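Thu 29 August
Propagation notebook, mist bench and cold frame

Semi-ripe cuttings, second check. Lifted the lids on all the rosemary and lavender trays before the sun got onto the bench. Rosemary in the Clostness mix is ahead of the rest: white root tips at the drain holes on six trays. Lavender is slower, as it was last year. Three trays of it have gray mold at the base of the stems. Took out the bad ones, left the lids off and turned the mist down a notch.

Catriona Mowat thinks the mold came in with the cuttings from the low side of the stock bed, where the hose leaks. She may be right. The trays from the top of the bed are clean, but they were also stuck two days later and had more air. Can't separate the two from what I have.
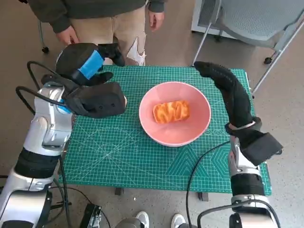

Rooting powder: the tin of Rarkalus is nearly done. The untreated rosemary looks the same as the treated so far. Will not decide on reordering until we pot on and can see the whole root ball. Ximeng Feng has the order sheet for Workneh and wants it back with anything we need for fall, so put down grit and small pots and leave the powder line blank.

Cutting length was uneven this time. Some of the lavender went in far too long and flopped against the lid, and those are mostly the ones that rotted. We've all been judging by eye.
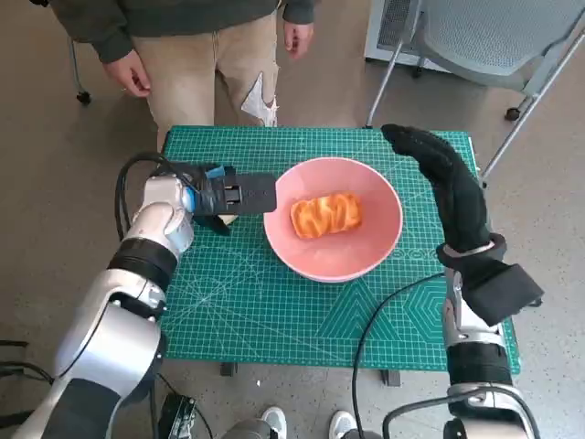

For the next batch, cut everything to the same length before it goes near a tray. Strip the bottom third, cut just under a node, and lay the pieces out by size so the odd ones show up. Marks penciled on the bench wash off in a day. A green cutting mat with a fine white grid like the one under the pink bowl would be quicker to work on, and you could read the length straight off the lines. Wipe it down between varieties.

Cold frame: hydrangeas potted on into the Nanda house pots, nine of them, all with good roots. Pinched the tips. The two left behind had callus but no root, so they went back in the tray with fresh mix. Slugs have been at the bottom leaves on the north side. Moved the boards and found them underneath.

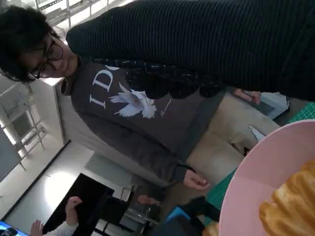 Watering can rose is clogged again. Soaking it in vinegar overnight. Use the small can until it's back, and go easy on the fuchsias, which were sitting wet when I came in.

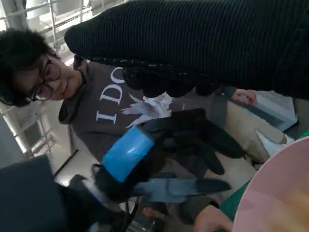
Labels need sorting out before January, when the hardwood cuttings go in. Pencil on the white tags lasts, but it's too small to read without lifting each one, and half of them have tipped over. Want tray-end labels with big white capitals on a dark backing. The sweatshirt with the large white lettering across the chest is the sort of contrast I mean, and it can be read sideways, as the tray labels would have to be. Paint pen on slate tags, maybe. Try it on the rosemary first.

To do: recheck lavender Saturday. Fix the hose at the stock bed. Order sheet back to Ximeng.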